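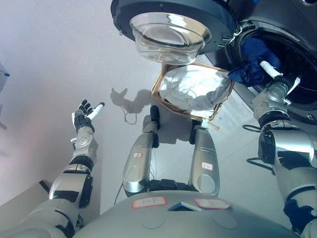 By the washing machine, February

Right. Quick one because I've got twenty minutes before I have to leave again and I promised I'd write up the Grindereck rebrand while I was still cross about it.

So the town museum has a new name. Or the old name with the word museum taken off. Used to be Grindereck Museum and Gallery, now it's just Grindereck, lower case on the banners, orange on grey. New logo is a slanted line. There's a leaflet explaining the slanted line. I read it twice on the bus.

The work was done by Buveck, who did the theatre as well, and I quite like what they did for the theatre. New website, new signs, new tote bags. Tote bags are good. Proper long handles. I bought one, so there's my principles gone for a tenner.

What bothers me is the opening hours. Still shut at four. You can put up all the orange banners you want but if I finish work at five I am never going to see the inside of the place on a weekday. Last year they had 3,506 visitors, it's in the annual report, page 40 if you want to check. For a town this size that's rubbish, and I don't think the logo was what was putting people off. It was the door being locked.

Anyway. I did go to the relaunch evening. Packed! They'd set out 200 chairs and people were stood along the back wall and up the stairs. Warm white wine, crisps, a very long speech. Then they opened the upstairs room and it was lovely, all the Krajewska prints out together for the first time, the harbour ones and the ones of her kitchen that normaly live in a drawer. I stayed till they flicked the lights at us.

And this is my point really. Same building, same prints, open till nine at night, full. The director says the target is 2,000 extra visitors in the first year. Do one late night a month and you'd get there by summer, I reckon. There's a feedback form on the new site, bottom of the visit page, tiny grey writing. I've filled it in. Please fill it in too, takes two minutes. Ask for lates.

Other bits:

Café is now run by Zerkska. Coffee better, cake smaller. Cheese scone has gone, which I'm not over.

The audio guide is an app now. Wouldn't load for me upstairs, no signal. Download it at home before you you go.

Free entry still for under 16s. Good.

The Krajewska room stays up until the end of April, then it's back in the drawers. Go on a lunch break if you have to. Off now, bus.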